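Demonstration collection (robot learning)

Demonstration collection is the work of recording examples of a task so that a learning system can later imitate them.

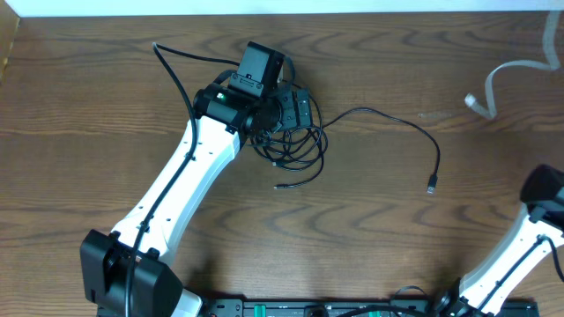 In most projects a person guides the robot through the task, and the joint positions, the motor commands and the camera views are saved together. One complete recording is called an episode. A set of episodes for the same task forms a dataset, and the program trained on it is usually called a policy.

Methods

The most common method is teleoperation. The operator moves a control device, which may be a smaller copy of the arm, a handheld controller or a glove, and the robot follows. In kinesthetic teaching the operator holds the robot itself and moves it by hand. This method needs less equipment, but the hands of the operator often appear in the camera views, and this can disturb the training.

With two arms the work becomes slower. The operator must control both sides at the same time, and beginners tend to leave one arm waiting while the other one moves. A policy trained on such episodes may learn the waiting also.

Tasks with flexible objects

Cables, cloth and bags are more difficult than rigid objects. A cable seldom lies twice in the same shape, therefore the examples must cover many starting positions. Some groups drop the cable freely before each episode. Others follow a list of prepared layouts, which makes it easier to compare two policies – but the variety is smaller.

The Lekine set, prepared in Hernusach by Onyekachi Ibrahim and Kauko Seppälä, is a small collection of this type. It contains 119 episodes of cable handling with 2 arms. Of these, 16 were kept apart for evaluation. In the first version the operators used only one table position, and the trained policy failed when the camera was moved slightly. A second version, released in February, added 43 episodes with other camera heights.

Quality of examples

Episodes are normally reviewed before training. Typical reasons for removal are a lost camera signal, a wrong time stamp, or a long pause at the beginning. Opinions differ about episodes with mistakes. If the operator drops the object and picks it up again, the recording can teach recovery, and many groups keep it with a separate label.

Time stamps need special care. When the camera and the motors are recorded at different rates, the data must be aligned, and a small delay is enough to make a grasp come too late.

See also

Imitation learning
Teleoperation
Pullitz notation (episode labels)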